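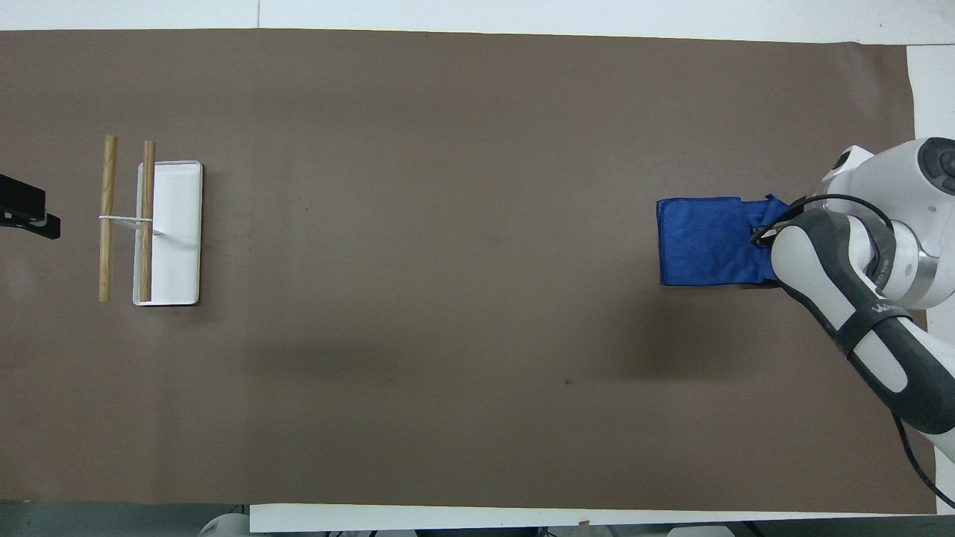 Grastirum Matte Hardwax Oil, natural and Cáceres tint
Reviewed September 29, 2021

Grastirum is a one-can hardwax oil sold by Serurport for indoor furniture, stair parts and trim. It comes in a clear version, labeled Natural, and a short list of tints. I bought the Natural in April and the Cáceres tint a few weeks later, both at the regular price. For comparison I used Hirnico Satin, the hardwax oil I have kept on the shelf for years.

The test pieces were a drying rack with round rungs, a small oak side table, and a set of offcuts in maple, pine and walnut. Everything was sanded by hand, vacuumed and wiped with a dry cloth. No grain filler or sealer went under either product.

The can

The lid is the pry-off type with a deep groove. The groove fills with oil on the first pour, and the oil skins over by the next day. If it isn't wiped out, the lid won't seat and the rest of the can starts to thicken. Hirnico uses a screw cap on a metal neck, a much better arrangement for a product that hardens in contact with air.

The solids settle hard. Shaking does not bring them up. A flat stick worked along the bottom of the can does, but it takes several minutes, and the label says only "stir before use." I applied one offcut without stirring as a check. It dried glossy and stayed that way, so the matting agent is clearly in the part that sinks.

Application

Natural has the thickness of warm syrup. A white nylon pad moves it well on flat stock. A lint-free cotton cloth is better on round parts, where the pad tends to leave a ridge along one side. A brush puts on too much no matter how it is held, and I would not use one despite the brush symbol on the label.

The working time is generous. On the table top I could spread the whole surface, wait, and buff off the excess without any drag. Hirnico starts to grab sooner and has to be done in sections on a piece that size. In a warm shop the difference would matter more.

Rungs and spindles need a little planning. I coat them before assembly with the ends masked, and turn them once while they set. The glue line is the thing to protect: neither oil is compatible with ordinary wood glue, and a smear on a tenon is difficult to remove completely. Grastirum creeps farther under tape than Hirnico does. Pressing the tape edge down with a fingernail reduced this but did not stop it. On the last rungs I masked well past the shoulder line and scraped back, with clean results.

The label calls for two thin coats. On maple that was enough. Pine and the end grain of the oak wanted 3, and walnut looked finished after one but took a second without any change in color. Coverage is good. The table used over 200 milliliters of the Natural, including the underside and what went into the cloths.

Rags soaked with this type of oil can heat up and ignite on their own. The warning is printed on the back of the can in the smallest type on the label. It should be on the front. Lay used cloths out flat outdoors until they are stiff, or put them in a sealed metal container filled with water.

Drying and cure

The surface was dry to the touch overnight in every case. Full cure is another matter. A thumbnail left a mark in the film on maple until day 11, when it stopped doing so. The label gives a shorter time than that, presumably for a warmer room than mine. Hirnico reached the same point several days sooner under the same conditions. Plan on keeping a table out of service longer than the label suggests.

The smell is moderate during application and lingers inside closed parts. The drawer of the side table still had it after the outside had lost it entirely. I would leave drawer interiors bare or use shellac there.

Appearance

Natural warms the wood slightly. On maple the shift toward yellow is less than with Hirnico, and on oak the two are close enough that I had to check the pencil marks on the backs. The matte level is even and quite low. It doesn't show fingerprints and does not have the chalky look that some low-sheen finishes have on dark wood.

The Cáceres tint is a grayish tan. It is attractive on oak and poor on pine, where it collects in the soft grain and turns blotchy. Lap marks show if the edge is allowed to sit. There is no way to lighten it after it sets except sanding. Test it on scrap from the same board.

Wear

Water left standing on the table top overnight raised no grain and left no ring. Coffee did the same. Red wine left a faint outline that came out with a dab of fresh oil and light rubbing. Vinegar dulled the surface, and so did an alcohol-based cleaner. Hirnico gave matching results except with the wine, which it resisted fully.

The drying rack has been in daily use with damp towels. Its upper rungs have lost a little sheen where hands grip them, and there is no whitening or peeling. A spot repair on one rung blended in without a visible border.

Ratings

Ease of application: good on flats, fair on round parts
Cure time: fair
Appearance, Natural: very good
Appearance, Cáceres: good on oak only
Stain resistance: good
Packaging: poor

I will buy the Natural again for maple. For oak I am staying with Hirnico, mainly on account of the faster cure and the cap. The leftover Cáceres has been decanted into a glass jar filled to the top, and had not skinned over when last opened.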